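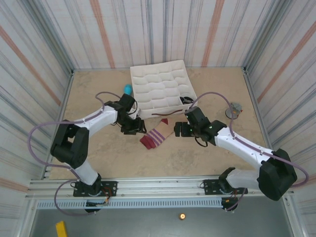

Figure 3. A single sock in front of a fabric organiser with a grid of shallow compartments.

3.2 Divided storage and the single sock

Households in the Altbridge survey were asked where socks went after washing, and what was done with any that came back without a match. Of the 276 households that replied, 29 used a divided organiser of some sort; the rest relied on an open drawer, a bag or a shelf. We had expected the divided boxes to be filled evenly, one pair to a compartment, but this was rare. More often a few compartments held nearly everything and the others stayed bare. The box in Figure 3 has much the same look, with one dark bundle in a near corner compartment and nearly all the others empty. The sock in front of it, beige with purple bands and dark red at both ends, is of a kind that respondents found easy to match — a plain black one was far more often given up on.

Soft dividers were a common complaint. Thin fabric walls lean over when the compartment beside them is empty, and a thick rolled pair will then take up the space of two. Several respondents had stopped rolling their socks for this reason and laid them flat, folded once at the ankle. Zsolt Kiss reports a similar change in his notes on the Premura flats, where drawers were shallow and rolled pairs caught on the frame above.

Unmatched socks were treated differently. Most households kept them apart from the pairs, usually on top of the drawers or in a bag near the washing machine, and looked through them every few weeks. Only four households gave them a compartment of their own. In these homes the single socks were kept for longer, in one case from August until the following spring, and the respondents said they were less likely to throw them away. The numbers are too small to say whether more of the socks were matched in the end. We return to the question in Section 4, using the larger set of laundry diaries.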